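Re: [Morkadard] grasp labels when the shelf is higher than the head
From: Erker
Date: 12/09/2026

> We're seeing the Clelteo model do well on worktops and then fall over
> as soon as the target goes above eye level. Is anyone else getting this,
> and is it the hand tracker or the policy? We only have 15 overhead
> clips, so I don't trust our own numbers much.
>
> Also, how are you labelling the hand that isn't holding anything?

Yes, we get it too, and I'd say it's mostly the labels. I spent far too long blaming the tracker in November (sorry to everyone who sat through that thread!) and then went back over the bathroom clips by eye. We've got 3,844 clips in the household set now, all first person, and the toothbrush holder ones are the best place I know to see the trouble.

Down at basin height everything behaves. The right hand has the holder, the left is open near the tap, you get a nice view of both sets of fingers, and the Tsai tracker hardly wobbles.

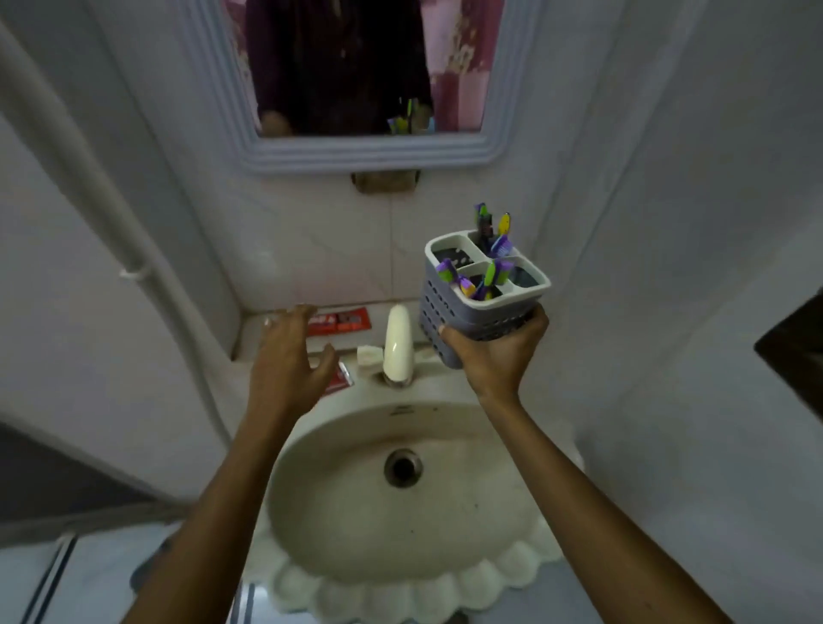 Erker

On clips like that our wrist error is small enough that I've stopped looking at it. The six brushes sticking up out of the holder confuse the object mask a bit, but the hand pose is fine.

Then the arms go up to the niche over the mirror and you're looking along the forearms from underneath. The forearms take up more of the view, the fingertips go over the lip of the ledge, and the old labels call the left hand "idle". It's flat against the front of the ledge! I'd count that as contact any day.

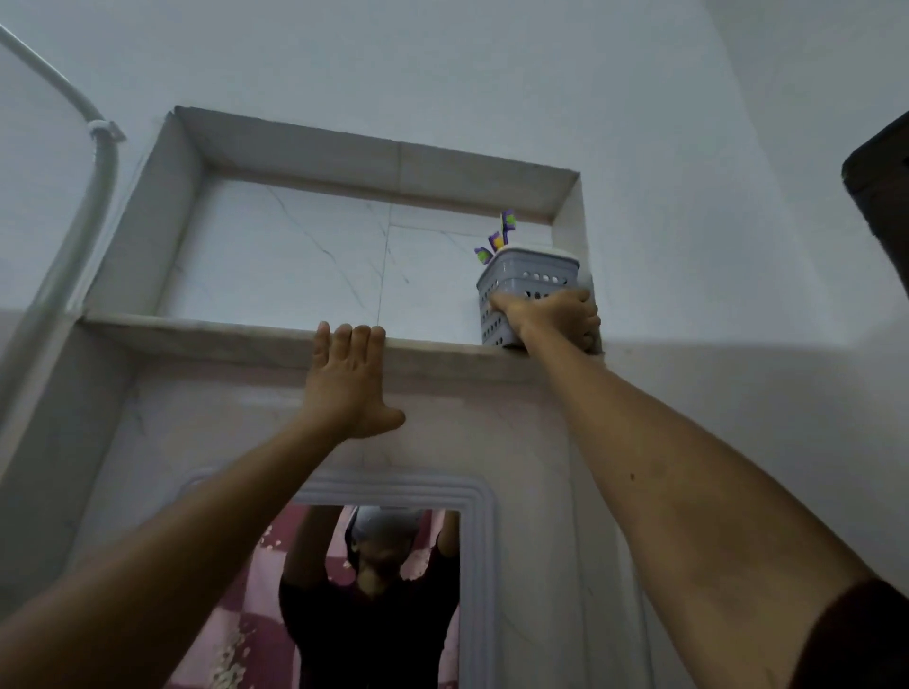

Left hand on the ledge edge, right hand on the basket. Old label for the left: idle.

So to your second question - we added a "support" label for the free hand, to be used whenever it's touching a fixed surface, and kept "idle" for a hand in the air. We relabelled 2,000 clips that way and retrained with nothing else changed. The overhead reaches came out much better and the worktop ones stayed put, which made me happy, because I'd half expected to break them.

The mirror is the other thing to watch. You get a second pair of raised arms in the reflection, and the detector will cheerfully hand you four hands if you let it. We mask the glass by hand for now, which is dull work, but I haven't found anything automatic that I'd leave running overnight.
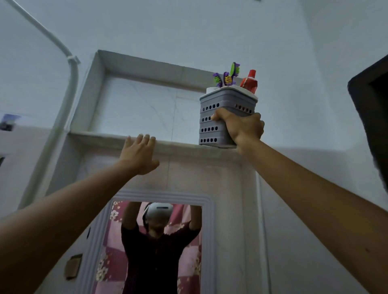

I'd also be careful about where you cut the clips. Ours used to end at first contact with the shelf, so the model never saw the holder being pushed into place, and it learned to let go far too early. Leaving an extra 2 seconds on the end sorted most of that. I haven't tried it on your 15, but if you can share them I'll happily run them through both sets of labels and send you the plots.

The label guide is in the Morkadard folder, under "support hand". The bit on two-handed lifts is still half written, so ignore that page for now.

Cheers,
Erker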